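Categoria: Superfícies e bancadas | Etiquetas: tampos, acabamento mate, limpeza, manutenção

Tampo mate em tom bege-rosado: manutenção corrente e zonas de tonalidade irregular

gestor_instalacoes_pap

Exmos. membros,

Na qualidade de responsável pelas instalações do centro Pap, venho solicitar o vosso parecer sobre a manutenção dos tampos de trabalho mates adquiridos à Rillosen. O regulamento interno determina que as superfícies sejam limpas no final de cada período de utilização, com pano de microfibra e detergente neutro Tostach, diluído a 2%. O pessoal de limpeza comunicou, todavia, a existência de zonas mais escuras na parte central de um dos tampos e propôs a aplicação de um produto desengordurante.

O tampo em causa consta do inventário com o número 3416 e encontra-se dentro do prazo de garantia. Antes de autorizar qualquer produto mais agressivo, agradeço a opinião de quem tenha experiência com este acabamento.
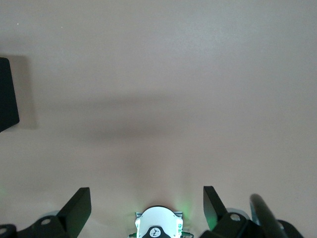 O procedimento de limpeza em vigor foi redigido para tampos brilhantes e não distingue os acabamentos mates, lacuna que pretendo corrigir na revisão prevista para junho. A comunicação do pessoal refere uma mancha extensa, sem contornos definidos. No tampo fotografado, a faixa mais escura a meio esbate-se gradualmente para os lados, e junto ao canto superior esquerdo há um pontinho branco, cuja natureza desconheço. Solicito que se pronunciem sobre ambos os aspetos.

bancadas_e_tampos

Caro colega,

Em meu entender, a faixa central é uma sombra. Os contornos difusos e a iluminação desigual apontam nesse sentido, e o objeto preto à esquerda projeta igualmente a sua sombra sobre o tampo. Recomendo que a verificação seja repetida com luz uniforme, antes de qualquer intervenção. Desaconselho formalmente o desengordurante: em superfícies mates, a fricção insistente cria zonas polidas que já não se conseguem recuperar.

tecnica_higiene

Permito-me discordar em parte. Aceito a explicação da sombra para o que a fotografia mostra, mas a comunicação do pessoal de limpeza merece ser apreciada separadamente. O detergente mal enxaguado deixa uma película que escurece o tom, sobretudo nos beges. Na instituição onde exerço funções, adotámos o seguinte procedimento:

1. Remoção do pó a seco.
2. Passagem com pano húmido e detergente neutro.
3. Enxaguamento com água limpa, em pano separado.
4. Secagem imediata, sem exercer pressão.

O terceiro passo é o que mais frequentemente se omite.

bancadas_e_tampos

Nada tenho a opor ao enxaguamento. Mantenho, contudo, a reserva quanto a tirar conclusões sobre resíduos a partir desta fotografia.

arquivo_truvton

Quanto ao ponto branco, sugiro que se passe primeiro um pincel macio. Se sair, era sujidade solta. Se permanecer, convém registá-lo na ficha do tampo e comunicá-lo ao fornecedor, dado que a reparação com pasta Truvton só deve ser feita com autorização escrita. As nossas embalagens são de 100 ml e o tempo de secagem é de 30 minutos.

tecnica_higiene

Subscrevo a indicação do pincel. Uma esponja abrasiva está, naturalmente, excluída.

gestor_instalacoes_pap

Agradeço os contributos. O pedido de desengordurante fica indeferido até nova observação com luz uniforme. O enxaguamento em pano separado passa a constar do procedimento a partir de 31 de março. Darei conhecimento neste tópico do resultado do teste com o pincel.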